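5. Mise en service de la fonction « Rangement des chaises »

Ce chapitre concerne le robot Drollis équipé du module Kovex. Il suppose que vous avez terminé le chapitre 4 (premier démarrage, équilibre et calibrage des bras). Si le calibrage date d'une version précédente du logiciel, refaites-le avant de continuer, car les anciennes valeurs ne sont pas reprises.

Le module permet au robot de saisir une chaise par le dossier, de la déplacer et de la pousser sous une table. Il fonctionne avec les chaises à roulettes et, avec certaines restrictions (voir 5.6), avec les chaises à pieds fixes. Les fauteuils lourds et les tabourets ne sont pas pris en charge.

5.1 Avant de commencer

Vérifiez les points suivants :
- la batterie est chargée, ou bien le robot est alimenté par son câble ;
- les deux pinces sont verrouillées sur les poignets (un déclic s'entend) ;
- le bouton d'arrêt est dans la main de l'opérateur ;
- le passage entre le robot et la table mesure près de 900 mm de largeur au minimum.

Le câble d'alimentation fourni a une longueur de 3 m. Laissez-le poser au sol avec du mou, et ne l'enroulez pas autour d'une jambe. Une rallonge n'est pas autorisée pendant les déplacements.

ATTENTION. Ne passez jamais la main entre la pince et le dossier lorsque la force de serrage est active. Le voyant éteint ne signifie pas que la pince est relâchée.

5.2 Enregistrer une chaise

Pour chaque modèle de chaise, il faut faire un enregistrement une seule fois. Il se conserve ensuite dans la mémoire du module.

1. Placez le robot debout, derrière la chaise et légèrement sur le côté.
2. Sur la tablette, ouvrez Kovex > Chaises > Nouvelle.
3. Donnez un nom à la chaise. Les accents sont acceptés, mais pas la barre oblique.
4. Appuyez sur « Approche ». Le robot se penche, plie les genoux et tend le bras vers le haut du dossier.
5. Quand la main est en contact avec le dossier, appuyez sur « Saisir ».

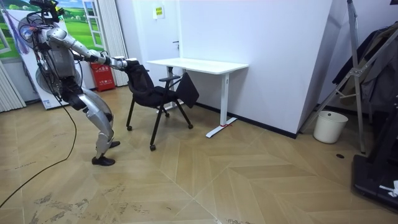
6. Réglez la force de traction avec le curseur. Commencez par la valeur la plus basse et montez d'un cran à la fois, jusqu'à ce que la chaise suive le mouvement sans secousse.
7. Appuyez sur « Valider ». Le robot relâche la chaise et revient dans sa posture de repos.

Remarque : si la chaise bascule vers l'arrière pendant la traction, une légère inclinaison est normale. Si toutes les roulettes de devant quittent le sol, diminuez la force de deux crans et recommencez à l'étape 4.

Remarque : les chaises qui ont une tablette rabattable doivent être enregistrées avec la tablette dans la position où elle sera d'habitude. Deux positions demandent deux enregistrements.

5.3 Orienter la chaise

Une chaise n'est pas toujours dans le bon angle par rapport à la table. Le module propose donc une correction par l'assise, avec un seul bras ou avec les deux.

1. Amenez le robot devant la chaise, du côté de l'assise.
2. Choisissez « Orientation », puis le bras à utiliser. Pour un premier essai, nous conseillons le bras gauche seul.
3. Faites descendre la pince jusqu'au bord avant du coussin. Les bouts des doigts doivent s'appuyer contre le bourrelet du coussin, et ne pas le pincer : le tissu pourrait se marquer.
4. Vérifiez que le câble du bras est libre et qu'il ne passe pas sous un accoudoir.
5. Lancez la rotation par courtes impulsions. Lâchez le bouton entre deux impulsions et attendez que la chaise soit immobile.

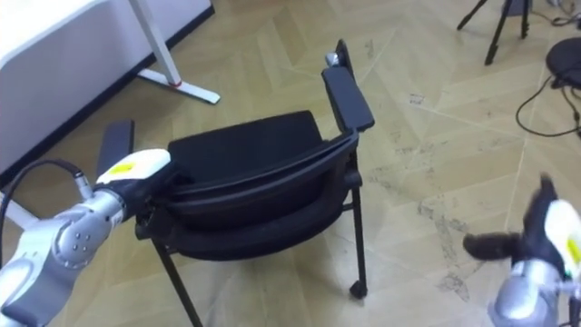
5.4 Pousser la chaise sous la table

1. Mesurez la hauteur libre sous le plateau. Pour une chaise avec accoudoirs, cette hauteur doit dépasser celle des accoudoirs ; le robot ne fait pas cette mesure lui-même.
2. Dans le menu « Table », entrez la hauteur et la profondeur du plateau. La profondeur la plus petite acceptée est de 599 mm. En dessous, le bouton « Continuer » reste gris.
3. Placez le robot en face de la table, les deux bras levés devant lui.
4. Appuyez sur « Pousser ». La vitesse est limitée par défaut et nous demandons de ne pas la changer durant les premiers jours d'utilisation.
5. Surveillez le bord du plateau. Si le dossier vient au contact de la table, appuyez sur l'arrêt, faites reculer le robot et reprenez les mesures.
6. À la fin du mouvement, les pinces se retirent de la chaise et restent ouvertes devant l'assise. Attendez le signal sonore avant de donner une autre commande.

ATTENTION. Les roulettes de certaines chaises tournent brusquement au début de la poussée. Gardez les pieds hors de leur trajet.

L'étiquette jaune avec code-barres, placée sur le boîtier blanc de chaque pince, identifie la pince dans le module. Ne la décollez pas et ne la recouvrez pas. En cas d'échange des pinces, scannez de nouveau les deux étiquettes dans Kovex > Matériel. Le petit bouton noir situé au-dessous de l'étiquette sert au déverrouillage manuel : maintenez-le appuyé, bras immobile, jusqu'à l'ouverture complète des doigts.

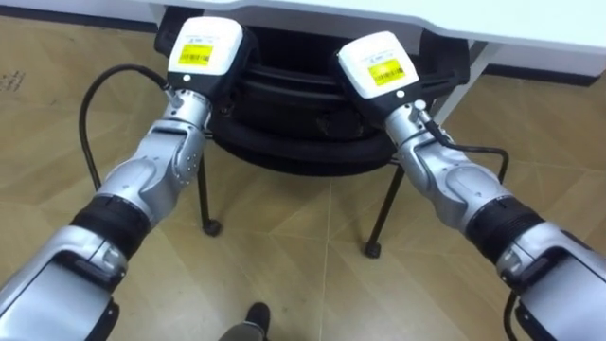
Fig. 5-3 : Pinces devant l'assise, chaise sous la table.

5.5 Messages affichés

« Prise incertaine » : la main touche le dossier mais l'effort mesuré est trop faible. Reprenez la saisie un peu plus au centre du dossier.

« Étiquette inconnue » : la pince n'a pas été scannée après un montage. Voir 5.4.

« Erreur 806 » : le câble d'un bras est tendu au-delà de la limite. Arrêtez le robot, ramenez le bras en position de repos et contrôlez le connecteur du poignet. Si le message revient après le redémarrage, n'utilisez plus ce bras et contactez le service Poojary.

« Table non définie » : les mesures du plateau n'ont pas été enregistrées. Ce message apparaît aussi quand on a changé de salle dans le menu sans confirmer.

5.6 Limites d'utilisation

La fonction est prévue pour un sol plat et dur. Sur la moquette, la force de traction nécessaire est plus grande et le robot peut perdre l'équilibre ; dans ce cas, utilisez le portique de sécurité pendant tous les essais.

Pour les chaises à pieds fixes, la rotation par l'assise est désactivée. Seule la traction par le dossier reste disponible, à la vitesse la plus basse.

Le module ne reconnaît pas une personne assise. L'opérateur doit vérifier lui-même que la chaise est libre avant chaque commande.

Pour l'assistance et les pièces de rechange (doigts de pince, câbles de poignet, étiquettes), adressez-vous à l'atelier Poojary d'Itville en indiquant le numéro de série du robot et la version du module, qui se trouve dans Kovex > À propos.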